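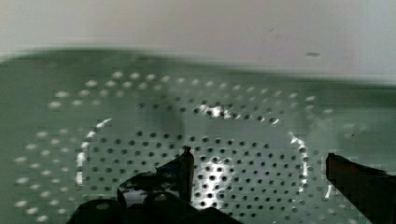 Let them play kitchen

Opinion, by Oriana Godoy

Every year a parent asks me why the robotics club at Dusisthorpe spends its evenings on pretend food. Their child could be building something that fights, or at least something that races, and I do see the appeal (I have cheered at those contests until my throat hurt). But I would like to make the case for the colander, because I think it's the best thing that has happened to our club in years!

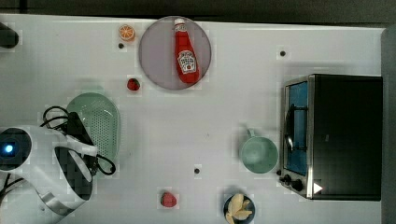 The kitchen table, with plate, mug, strawberries and toaster oven.

A racing robot has one question to answer, and the students with the quickest hands on the laptop tend to answer it for everyone else. A kitchen table throws out questions all evening. Where do you hold a thing that is full of holes? Should the fingers come at a rim from the side or from above? How wide do you open them before you even set off? Our students argued over these for most of May, and the arguments were wonderful. Ultan Carroll, who is sixteen and had barely spoken since joining, stood up and drew an oval on the board with six arrows round it, and they were still discussing his arrows when I wanted to lock up. 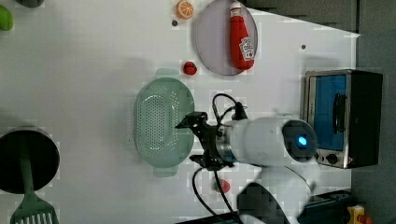 Photo: Renata Acuña / Dusisthorpe Robotics Club

I also love that everybody arrives an expert. You may never have written a line of code, but you have picked up a strawberry and you know what it feels like to squeeze one too hard. Hortensia Riquelme teaches food technology down the corridor and came in one evening for a nosy. She ended up giving the clearest lesson on grip I've heard, with no maths in it at all.

The students keep a logbook of every attempt, in pen, and it now runs to 182 entries. Plenty of them are grumpy. One reads only "wrong angle, again, my fault", and I would happily frame it.

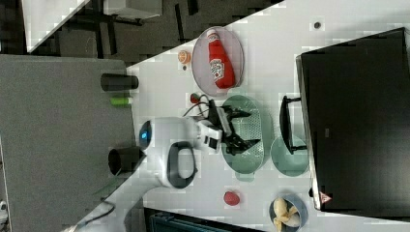
Then there is the slowness, which I have come to defend as well. A match is over in minutes and half the room is watching. At a table, three or four people lean in together, someone spots that the approach is a touch low, someone else changes a number, and off they go once more. I want far more of that in schools, and I'd put it in front of the eleven-year-olds too, long before they are told whether or not they are "technical".

So if your school is choosing a project for the autumn, please look at the toy cupboard first. Ours will be at it again in September, and visitors are very welcome to come and argue about the arrows.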